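Mesh Bags, Six Months In

I promised an update on my mesh bag experiment back in December, so pour yourself something and settle in.

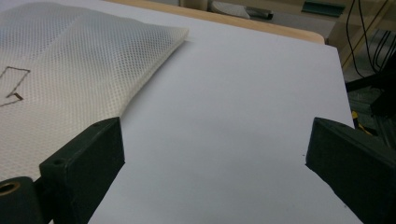 How do you get the onion smell out of a mesh produce bag? Soak it overnight in cold water with a big spoonful of baking soda, then hang it outside until the next afternoon. Vinegar works too, but then your bag smells like a salad for a while (ask my car).

So! I started with 4 bags from Flatetero, the little shop up in Zurndale, and they've been to the market with me nearly every week. Potatoes love them. Apples love them. Green beans do not, they poke through and end up all over the trunk, and I've gone back to a cotton sack for those. Cherries are fine if you don't swing the bag around like I do.

Washing is easy as long as you keep them away from zippers. I lost one to a hoodie in the second month and I'm still sore about it. Now they go in a pillowcase with a knot in the top, cold wash, no dryer.

A few of you asked about weight at the register. Mine come to almost 15 grams each, and the stand on Alemayehu Street takes that off without my asking, bless them. At the big store I just eat the difference.

Next time I'm writing about storing squash, which I have been doing all wrong. My cellar shelf is full and a butternut has gone soft on the bottom, so send me your tricks before I lose another one!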